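The Gomell step stool, plus a towel to dry it with 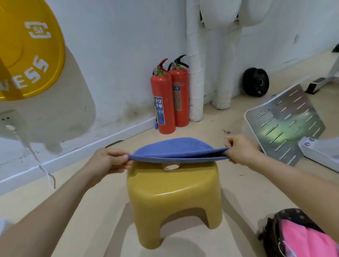 Words by Sabine Kuhlmann for Dadside | Stools & Steps | Updated February

I never planned on having opinions about plastic stools, but then I had two kids, a bathroom sink at adult height and a laundry with shelves put up by somebody very tall. So yes, we stock the Gomell now, in mustard, and I've had one at home long enough to tell you what it's like to live with.

It's a small one-piece moulded stool. Rounded square seat, glossy finish, four chunky legs with arches cut between them, and an oval hole through the top near the back so you can hook your fingers in and carry it. My youngest drags hers from room to room by that hole all day long, usually while I'm trying to get dinner on. The hole also means that when somebody empties a cup of water over the seat (every bath night, at ours) at least a bit of it goes straight through and onto the bath mat.

The colour is a proper mustard yellow. I was hoping for something a bit softer when the sample turned up, and I came round to it within a week. You can find it in a dim hallway at 6 am, and I've stopped kicking it.

What I use it for: teeth, mostly. Also shoes by the front door, reaching the second shelf in the pantry, sitting on to weed the pots out the back, and as a side table for my cuppa when all the real surfaces are covered in Lego. My neighbour Brijesh Lodhi bought one for his mum to rest her feet on and then went back for another to keep in the shed.

Cleaning it

This is the bit I get emails about! The gloss looks terrific clean and shows every toothpaste smear when it isn't. Warm water and a squirt of dish soap does nearly everything. Don't go at it with a scourer or cream cleanser, as you'll dull the seat and it won't come back. Texta comes off with a dab of metho on a cotton ball, though red took me a couple of goes.

Then dry it. I use the Perrin terry towel, the periwinkle blue one, held by two corners and pulled across the seat so it catches the whole top in one pass — much quicker than scrubbing about with a scrunched-up cloth. Fold it over the front edge and run it down for the lip, then poke a corner through the handle hole, where the grime likes to sit. The arches you can do with whatever part of the towel is still dry.

The Perrin is slightly fuzzy, as terry is, and it sheds a little the first time you use it. Wash it on its own once before it goes anywhere near your whites. Mine's been through the machine more times than I'd like to admit and still soaks up a decent spill.

The fine print, in my words

Gomell step stool, mustard: item 549 in our catalogue
Perrin terry towel, periwinkle: sold singly or in a pack of 5
Returns: 2 weeks, unused please
Local delivery: Wednesday afternoons, or pick up from the counter

Please don't leave the stool in full sun all summer. Nizar Semaan, who packs our orders, had one out on his deck for a season and says the side facing west went noticeably paler. It still holds him up, but it looks a bit sad next to the new ones.

On hard floors, check there's no grit under the legs before a little one climbs up. Tiles and lino are fine, a wet floor isn't, and I wouldn't put it on thick carpet either as it gets a wobble up. It's a low stool for low jobs. If you're changing a light globe, get a ladder.

Questions people have sent in

Tudor Toma asked whether two of them stack. They do, legs over legs, but the shine makes them grip each other, so twist a little as you lift.

Yufang Duan wanted to know if the Tidik non-slip pads fit the seat. The round ones do if you keep them clear of the handle hole. Clean and dry the seat first or they'll lift at the edges by the weekend.

And a few of you have asked about other colours. We've only got mustard for now. I've put in a request for a green, and I'll update this page if it comes through.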